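4. What changed at the benches

4.1 Getting in the door

I spent most of my first month at Skarkent being in the way. The plant sits at the Limengate end of the industrial park and makes flat furniture parts, mostly tabletops and shelf blanks, and the finishing room I was studying is long and loud, with one aisle that everybody wants to walk down at once. I'd planned a tidy schedule of interviews. What I got was conversation in bits, shouted over the extractors or carried on in the lunchroom with somebody's noodles going cold, and I've come to think that's the better material (my notebook disagrees, half of it is illegible).

The automation itself had two parts, and people at the plant kept them well apart in their talk, so I'll do the same. The first part was the Ridov cell, a robot arm behind a fence that took over loading and turning blanks for the sander. The second was what everybody called "the teaching". For the teaching, workers did ordinary small jobs with a hand-held gripper, a thing with two fingers and a camera on it, and the recordings went off to train the next version of the arm. Management talked to me about the cell. The workers wanted to talk about the teaching.

4.2 Slow hands

The first thing people told me about the gripper was that it made them slow. I heard it from the newest hire and I heard it from a bloke who'd been sorting blanks since before the current building went up. You can't feel the part through it. A sorter running a palm over a blank picks up a raised grain or a glue spot without really thinking about it, and with the gripper all of that goes. You have the two fingers and your eyes, and that's your lot.

So they had to work out other ways of knowing. Talha Memon, who led the finishing team for the whole of my fieldwork, described it to me during a shift change:

"I know the sample's wrong before I know why it's wrong. With my hand, I mean. With this thing on I have to go looking for the why. So now I'm the slow one, and I trained half this room."

He laughed when he said it, but he came back to it twice more that week, and I don't think it was really a joke. Being quick had been a big part of his standing in the room. New people were put beside him so they could see what quick looked like. A teaching session took that away for 90 minutes at a time, in full view of the same people, and put something else in its place that didn't have a name yet.

The plant's own term for a good session was "clean", meaning that the recording had few pauses and no dropped parts. Several workers found this pretty funny. A normal shift at the benches is full of pauses! You stop and look, you set a doubtful piece aside and go back to it, you ask the person next to you. All of that counts as skill in the finishing room, and on a recording it counted as dead time. By the second round of sessions I could see people smoothing themselves out, choosing the easy blanks and leaving the doubtful ones for later, when the gripper was back on its hook. If the arm was meant to learn how Skarkent sorts wood, it was learning from people on their best behaviour.

4.3 Who counts as having done it

I was given the session log for the whole period. It holds 292 sessions and 3,696 separate picks. Going in, I'd assumed that the most experienced people would turn up most often. They didn't. Sessions were handed out by whoever could be spared, and the person who can be spared is usually the one who isn't on the difficult job. The teaching leaned on newer staff, and the experienced sorters carried the ordinary load for both.

I raised this with the production office and got a fair answer: orders had to go out, and a recording could be made any time. I raised it at the benches and got a different fair answer, which was that if the arm turned out clumsy, the whole room would wear it. Both positions were put to me calmly. I don't think either side had heard the other's version in so many words, and for a while I was in the odd spot of being the only person who'd heard both.

Pay made it harder. Teaching time was paid at the base rate with no piece bonus, and the bonus is where a fast sorter makes the job worthwhile. The gap was small on any one day. People still knew it to the dollar. Talha pushed for a flat top-up on teaching sessions and got it in December, and the mix of names in the log shifts noticeably after that, with the older hands turning up much more. I wouldn't hang too much on it, as the end of the year is also when orders ease off and everybody is easier to spare.

4.4 Looking after the tool

Here I want to spend some time on upkeep, as it came up in nearly every interview and it's missing from every planning document I was shown. The Vaněk system, which is what the plant uses to schedule maintenance, had an entry for the Ridov cell with service intervals and a contractor's phone number. It had nothing at all for the hand-held grippers. They were filed under consumables, next to gloves and sanding discs.

The grippers do wear, though, and the wear matters to the person holding one. Figure 2 comes from a gripper's own camera, with the two dark fingers wide apart over bare, pale wood. The left one has a whitish scuff near its upper edge. The right one is in rougher shape, with a lighter strip across its inner face that looks like peeled rubber or tape and a frayed scrap hanging lower down. Sorters talked about fingers in this sort of state the way you'd talk about a chisel someone else has been using. One side grips and the other side slides, so you turn your wrist a bit to make up for it, and after a while you don't notice you're turning it.

That turn of the wrist bothered me a lot once I'd been told about it. It's a real piece of know-how, picked up on the job in the space of a few sessions, and it belongs to the condition of one particular tool. It goes into the recording along with everything else. Whether an arm with fresh fingers makes any use of it, or is thrown off by it, I'm not in a position to say, and the engineers I asked gave me different answers.

What I can say is who was doing the fixing. People re-taped fingers between sessions on their own time, swapped the better gripper among themselves, and kept a quiet sort of ranking of which one you wanted and which one you got if you came in late. None of it was in the log. When I asked who was responsible for the grippers, the production office said the benches, the benches said the engineers, and the engineers said they'd assumed Vaněk covered it.

Figure 2. View from the hand-held gripper, fingers apart over a bare wooden surface.
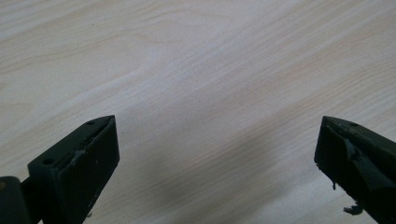
Talha's fix was a clipboard. He hung it by the hooks and asked people to write down anything they'd done to a gripper and anything that felt off, and for the first couple of weeks it stayed blank apart from his own handwriting. Then a sorter on the late shift wrote "pulls left, watch it on the thin ones" and after that it filled up fast, with replies and arrows and the occasional rude drawing. The engineers started coming down to read it. By the time I left they'd asked for a photocopy of every page, and the benches were still arguing over whether the time spent writing on it should be paid.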